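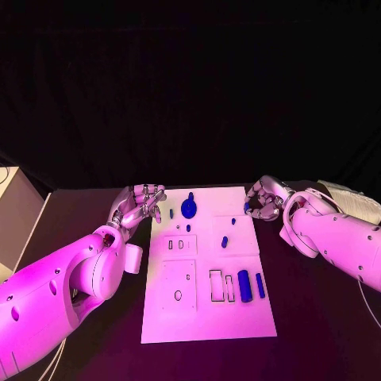

Search tips Search

Laying Out Small Parts Before You Put Something Together

Most trouble with a small assembly job starts before the first screw goes in. Parts get mixed, one rolls off the bench, and the kit sits in a drawer until August. A plain layout surface fixes a lot of it.

Use a large white sheet or board. Dark parts disappear on a dark tabletop, and clear or shiny ones are not much better. On white you can see the outline of each piece, including the small holes that tell you which way round it goes. An old shelf or a piece of poster board will do. If the board slides, put a strip of rubber shelf liner under it.

Leave a margin of eight inches or so of bare table on each side for your hands and tools. If you rest your wrists on the board you will push things out of order.

Put the parts down in the order you will use them, left to right. Turn wheels and pulleys so the groove or hub faces the same way on every one. Screws go in a saucer or a jar lid, sorted by length. Do not pour out a whole bag of 100 when the step calls for a handful.

Check your light. Colored bulbs and party strips are no good for this work. Under pink light a white part looks pink, and you cannot match colors to the instruction sheet. Switch to an ordinary white bulb, and put the lamp on the side opposite your working hand so it doesn't throw a shadow on the parts.

A plain dark cloth behind the bench cuts down on glare and keeps your eye on the work. Mine is an old curtain from the Grindthorpe house. Shake it out now and then, as it holds dust.

Keep cords off the board. Run them down the side of the table and hold them with a clip.

If you have to stop partway, write the step number on a piece of masking tape and stick it to the board. Then slide the whole board onto a closet shelf. Measure the shelf first. I cut my board too wide and had to take it back to the saw.

For gluing, cover the board with freezer paper, shiny side up. Wipe up drips while they are soft. Dried glue can be scraped off with a plastic card.

Posted Dec 28, 2018

Shares 295 Comments 50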